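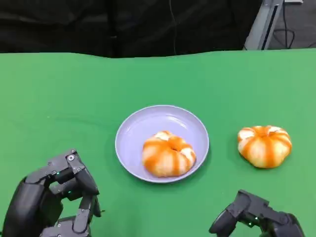 Kheri Mwaipopo thinks I'm making far too much of this. His view, sent to me in a message longer than most of my essays, is that if a policy puts the fruit on the plate, then it puts the fruit on the plate, and all my fussing over logs and replay tools is a hobby I've mistaken for engineering. "You wouldn't ask a person for a trace of why they picked the left one," he wrote. "You'd just see whether they picked it."

Well, I would ask, if the person had picked the wrong one and couldn't be talked to any other way!

So let me lay out what I believe, and Kheri can write me another long message. I think most teams working on two-handed manipulation spend their effort on the model and treat everything around it (the clocks, the recorder, the viewer, the thing that tells you which checkpoint was loaded) as plumbing to be sorted out later. And I think that plumbing decides how fast you learn anything at all.

Take two peeled mandarins, one on a plate and one next to it on the table. It's about as friendly a setup as you could ask for. Green cloth, black curtain behind, good even light from above. Orange on green is a gift to any segmentation model. And still there's a pile of questions in it that have nothing to do with whether your network is big enough. Two fruits that look nearly the same: which one is "the mandarin" when the instruction says "the mandarin"? If the tracker swaps their identities halfway through a reach, does anything downstream find out, or does the hand just change its mind? When a dark finger passes over the fruit, does the pose estimate say it's unsure, or does it keep handing out the last number with a straight face?

We got bitten by that last one. At Oltstead we had a perception node that, when it lost sight of an object, went on publishing the old position with a brand new timestamp. Every consumer of that message thought it was fresh. The planner thought so, the grasp scorer thought so, I certainly thought so. The result was a hand that would close with great confidence next to things. We blamed the policy. We retrained the policy. We changed the loss, we changed the learning rate, we had an argument about the learning rate. The fix, when Bogumił Urbańczyk finally went through the raw messages one evening, was 6 lines.

That code had been in there since 2018, by the way. It was written for a conveyor project, where objects moved so predictably that the old position plus a bit of math was good enough. Perfectly sensible back then. It had a comment on it that said "temporary," and I'm told I wrote the comment.

What stings is that a decent viewer would have shown us the bug on the first afternoon. If you can scrub through an episode and see the camera picture, the estimated pose and the commanded joint angles on the same timeline, a frozen pose sticks out like a sore thumb. We had all the data. We just had it in three places, with three clocks, and the only way to line them up was a notebook that ran on one laptop.

We use Gistodus for replay now, and I like it, mostly for dull reasons. It opens quickly. It refuses to draw a value that's older than a limit you set, so a stale pose simply vanishes from the plot. It wants a checkpoint hash before it'll record anything, and that annoyed me for a week and has saved me ever since. Before that we tried Cestoteo, which has a much prettier interface and resamples everything to a common rate when you import. Lovely smooth curves! But smooth curves are exactly what you don't want when you're hunting for a dropped message. I know people who swear by it and get good work done, so take that as one grumpy person's opinion.

Now, Kheri's side of it, since I promised I'd be fair. He says tooling is where projects go to hide. You can spend a whole September building a dashboard and feel busy every day of it, and at the end the robot is exactly as clumsy as it was. He's seen it and so have I. At Khoo there was a planner visualizer with its own roadmap, and I couldn't tell you one decision that was made by looking at it. His rule is to run more episodes and trust the success rate. If it goes up, keep going.

My trouble with the success rate is how little it says. We ran 106 episodes on one fruit task and got a number that looked fine, and the number didn't budge between two checkpoints. When we went through the failures, though, they'd changed completely. The earlier one fumbled its grasps. The later one grasped well and went for the wrong fruit. Same score, two totally different weeks of work ahead, and you'd only know which week you were in if you could look inside the episodes without it taking all day. And soft fruit makes this worse, I think, because "did it succeed" stops being a yes or no. Is it a success if the mandarin arrives with a thumb-sized dent in it? Our scoring script said yes. My breakfast says no.

I don't want a grand framework. I've used the grand frameworks. I want timestamps taken where the data is born, estimates that carry their own doubt along with them, and a replay that I can open before my coffee gets cold. I'd happily give up a month of model tuning to get those on a new project, and I'd do it first, before anybody has a favorite architecture to defend.

Kheri has read a draft of this and says the 6 lines were luck, and that more data would have washed the bug out anyway. Bogumił says it wouldn't have, and has offered to put the old node back in so that we can find out. I've asked him to do it on a branch.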